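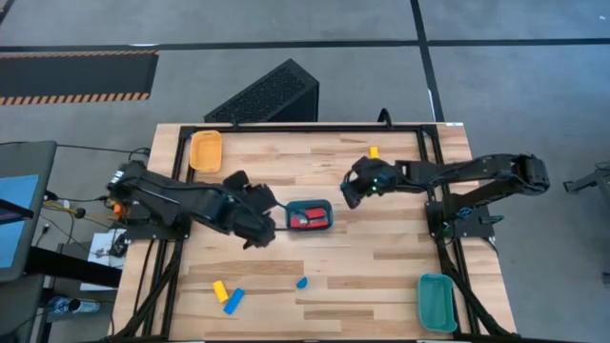

Open day at the Harnden works began with coffee, a lanyard and a warning that the robots were shy. I had come to Florkach expecting something the size of a bus. What Dinesh Vashisht had for us was a table, and a nice one too, butcher-block top, the sort you'd pay good money for in a kitchen shop, with a black arm bolted on at either side and the coloured blocks of a well-run nursery spread between them. The job was tidying up. I have two teenagers and was prepared to be impressed.

Vashisht has been at this for 1041 days, and yes, he keeps a tally. The arms have practised the same chore 534 times since October. "They're better before lunch," he told us, and wouldn't say why.

There were 30 of us behind the rope, and we went very quiet, as people do at snooker. A man from Plavdale asked when he could have one at home. Vashisht asked him how big his kitchen was. The man thought about it, then went to see if there were any biscuits left.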